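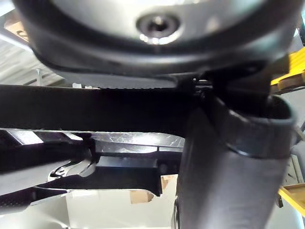

ホーム > 読みもの > お金と行政 > 請求のしかた

公金の支出を情報公開請求で追う手順(はじめての人むけ)

カテゴリ:情報公開/自治体のお金/書き方

急ぎで書いてます。細かい言い回しはあとで直す。とりあえず手を動かしたい人むけ。

市の委託事業で「この金額、何に使ったの?」と思ったとき、議員に聞く前に自分で紙を取れます。弁護士いらない。必要なのは請求書一枚と、待つ根気。

以下、自分がDirbridgeという会社への委託費を調べたときの流れに沿って書きます。広報システムの保守、という名目のやつ。結論から言うと不正の証拠は出てません。見積書の取り方が雑だった、くらい。そこは誤解なきよう。

1. まず公開ずみの資料を見る

請求の前に、予算書、決算書、主要施策の成果報告書。たいてい市のサイトの財政課のページにPDFである。入札結果は契約課。随意契約の一覧を別ページに置いている市もある。サイト内検索は当てにならないので、部署のページから順にたどる。

メモするのは、年度、事業名、担当課、契約の相手方、金額。この五つがそろうと請求がぐっと楽。事業名は役所の書き方をそのまま写す。自分の言葉に直すと「該当なし」で返ってくることがある。

2. 文書の名前を当てる

「Dirbridgeに関する資料すべて」はだめ。範囲が広すぎて補正を求められるか、延長される。支出を追うならだいたいこのへん。

・起案文書(決裁の印があるもの)
・仕様書
・見積書、予定価格調書
・契約書、変更契約書
・業務完了報告書、検査調書
・支出負担行為書、支出命令書

名前は自治体ごとに違う。分からなければ担当課に電話して「支払いまでにどんな文書を作りますか」と聞けばいい。教えてくれます、ふつうに。

随意契約なら、理由書も必ず足す。いちばん読みどころが多いのはこれ。

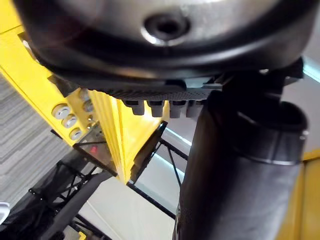
変更契約も忘れがち。最初の契約額だけ見て安心していると、年度の途中で増えてたりする。自分はこれを落として、請求を二回やるはめになった。

3. 請求書を書く

様式は市のサイトにある。住所、氏名、連絡先、請求する文書の内容。理由の欄は、あっても任意のところが多い。空欄で出してます。

文例。

「令和〇年度の広報システム保守業務委託(契約の相手方:Dirbridge)に係る起案文書、随意契約理由書、見積書、契約書(変更契約を含む)、業務完了報告書、検査調書及び支出命令書」

これでいい。文末に「一式」と付けるかどうかは好み。自分は付けない派。

請求できる人の条件は条例で確認。住民に限る市と、誰でもよい市がある。通勤通学先でもOKという書き方もある。

出し方は窓口、郵送、電子申請。電子申請は受付番号が出るので、画面を保存しとくこと。郵送なら控えのコピーを。

4. 待つ

うちの市は決定まで14日。日数も数え方も条例しだいなので、自分のところのを見てください。延長の通知が来ることもある。来たら理由を読む。量が多いだけなら待つ。理由がぼんやりしてたら電話。

途中で担当者から「範囲をしぼれませんか」と連絡がくる場合あり。これは悪い話じゃない。どの文書が何枚あるか、その場で聞けるチャンス。ただし口約束で請求を取り下げないこと。取り下げると不服申立てのしようがなくなる。

5. 受け取る、数字をつき合わせる

閲覧だけなら無料、コピーは有料というのがよくある形。うちは200枚で2,000円だった。先に閲覧して、いる頁だけコピーするほうが安いです。当たり前だけど最初はやらなかった。

紙が来たら表を作る。列は日付、文書名、金額、決裁者、気になった点。起案の日付より見積書の日付が後、とかがあれば印をつけておく。ただ、これだけで不正とは言えない。単なる書き忘れ、差し替え、いろいろある。

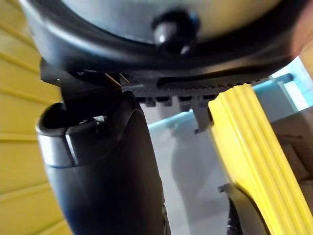 金額は税込みか税抜きかをそろえる。ここで食い違って騒ぎそうになったことがある。恥ずかしかった。

見積りの相手も見る。三社見積りのうち二社の住所が同じ、みたいなのは登記で確認できる。登記事項証明書は法務局で誰でも取れます。自分の件ではGrivixとKurnbyが他の二社で、住所は別々、役員の重なりもなし。調べて何も出なかった、も記録に残す。

6. 黒塗りだらけだったら

決定通知書に非公開の理由が書いてある。個人情報、法人の利益、審議中の情報、あたりが定番。条例の何条何号か、必ず照らし合わせる。

納得できなければ審査請求。期限は決定を知った日の翌日から起算して三か月以内が原則。通知書の下のほうに小さく書いてあるので捨てない。費用はかかりません。審査会の過去の答申がサイトに載っていれば、似た事例をさがして引用すると書きやすい。

7. 出す前に相手に聞く

ブログでも会報でも、公表する前に担当課と会社の両方に質問を送る。期限を切って、文面で。返事が来なければ「期限までに回答はなかった」とだけ書く。

読み合わせはArmindo Fradeさんにお願いした。表の数字を一行ずつ声に出して読む係。地味だけど間違いが二つ見つかりました。うち一つは自分の転記ミスで、けた違い。出す前でよかった。

あと、個人名。印影や担当職員の名前が見えていても、ネットにそのまま上げない。課名で足りる。金額の話をしてるのに人の話になってしまうので。

書き方の注意。「疑惑」「癒着」は文書で言えないなら使わない。「見積書の日付が起案より後になっていた。市は〇〇と説明している」で十分伝わわる。

追記(10月):電子申請の画面が変わって、請求先の課を選ぶ欄ができてました。迷ったら総務課でよいとのこと。Iker Quintanaさんから指摘もらいました、どうも。

補助金を追う場合は文書の名前がちょっと違う。交付申請書、交付決定通知、実績報告書、収支決算書。領収書の写しは団体側にしかないこともある。そのへんは別ページに書きます

前の記事 | 次の記事 | 一覧へもどる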